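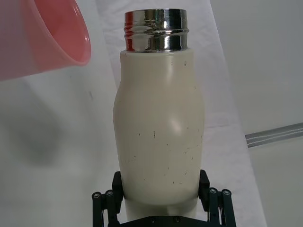
The wrist camera's view at Wekthorpe, with a cream bottle held low in the gripper and a pink cup at upper left.

Wekthorpe teaches its arm to hold on a bit less

I spent most of a Sunday afternoon in the back lab at Wekthorpe watching a robot arm hold a drink bottle, and I had a much better time than that sounds! The group has just put out the first results from a method they call Liyanage, and the short version is that it helps a two-fingered gripper work out how hard to squeeze something it has never handled before, using only the little camera on its own wrist.

Anyone who's tried to get a robot to pick up everyday stuff will know the trouble. Squeeze too hard and you crush the soft things and scratch the painted ones. Squeeze too gently and the bottle slides, or tips over when the arm turns. Most labs I've visited solve it by bolting on touch sensors, and those are lovely when they work, but they wear out and the wiring is a pain (ask anyone who has had to fish a broken cable out of a finger joint).

Liyanage goes about it another way. The gripper closes until it touches, then gives the object a tiny wiggle, and the software looks at how the surface marks move in the wrist view compared with the finger pads. If the marks travel with the pads, the grip is good. If they lag behind, even by a hair, it tightens a notch and wiggles again. Once it's happy, it tries easing off a notch too, which I hadn't expected.

"Everybody writes the tightening part," Tharindu Wickramasinghe told me while we waited for a run to load. He leads the project and talks very fast. "We spent most of our time on the letting go. People hold a cup with hardly any force. The arm was holding it like it was hanging off a cliff."

So what did they get? The team ran 1149 grasps on household objects, mostly bottles, cups and tins, and compared the new method with their old fixed-force setting. Drops went down a little. The squeeze went down a lot, and for me that's the more interesting bit, as it was measured on the same objects in the same poses. Each grasp takes three seconds longer than it used to, wiggle included. Wickramasinghe reckons they can win some of that back, and I'd say they'll have to if anybody in a warehouse is going to look twice.

What I really liked was hearing that scuffed objects are the easy ones. The cream bottle with the chrome neck is a good case. It has specks and short scratches on the body, and fine curved hairlines down low where the finger pads press in, and every one of those gives the software something to follow. A clean, matte, single-colour surface is much harder, because there's nothing on it to track. Shiny metal is harder again. A reflection stays put while the object turns underneath it, or it slides off in some direction of its own, and the early version kept deciding that perfectly secure bottles were slipping.

Kasun Matubbar wrote the fix for that. His part of the program learns to ignore bright patches and weigh up the small dull marks, so on a bottle like this one the chrome is pretty much thrown away and the painted body does the work. He showed me two replays on his monitor, one before the fix and one after, and in the first the fingers kept clamping tighter and tighter over nothing but a moving highlight. I winced!

See-through plastic is still a headache. Cups like the pink one let light through their thinner walls, and the colour changes as the arm moves, which the tracker doesn't care for at all. Fathima Karunaratne, who ran a good share of the trials, told me the cup results are the weakest in the paper and that she'd argued for giving them their own table so readers couldn't miss them. Good on her. I've read plenty of papers where that sort of thing gets folded into an average.

I also rang Margit Wikström at Boltutix, who builds grippers and had no hand in the work. She was keen on the idea and cautious about the rest. Her worry is lighting. A lab with white walls and a white cloth behind the object is about as friendly as it gets, she said, and she'd want to see the same test in a dim kitchen cupboard with a dozen other things crowding in. She also pointed out that full bottles and empty ones behave differently once you start swinging them about, and a wiggle that small might not show it.

Wickramasinghe didn't argue with any of that when I passed it on. The next round will include liquids, he said, and messier backgrounds, and they hope to have a second arm running by September. The code is going up as part of Jokevent, the group's shared toolkit, so other labs with an ordinary wrist camera will be able to give it a go without buying any new hardware.

I've asked to come back for the liquids. I'm bringing a spare pair of shoes.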